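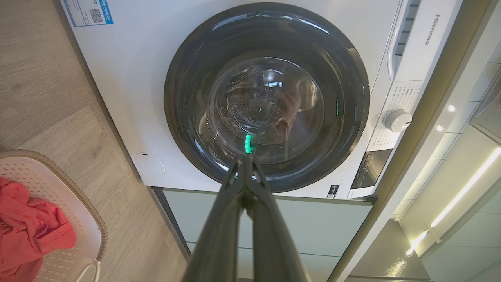
PRIVSKA, March

Wrist camera trials move to the laundry task

The gripper comparison has reached the front-loading washer, a Hisense unit with the program knob and display on the right-hand side of the front. Marwa Tawfik is running the long black fingers with the small green part near the tips. Bahman Farahani is preparing the same sequence for the shorter Villca set.

Each set gets 12 approaches to the door at 2 speeds, all started from the same arm pose. The controller is the Stornent unit used for the drawer tests, firmware unchanged. We log fingertip position at the door rim, contact force and the time at which the wrist camera loses the edge of the door.

Glass remains the main problem for vision. The domed window picks up room lights and some faint green, and the perforated drum behind it gives the depth estimate a second surface to lock onto. Tawfik now masks the window and fits a circle to the black rim only. Exposure is fixed for the whole run.

Long fingers take up a lot of the lower image when closed. Farahani has asked for a camera bracket raised by 50 mm, and Trulto is cutting 3 of them. Runs with the new bracket will be logged separately. Send requests for the raw force logs to Tawfik.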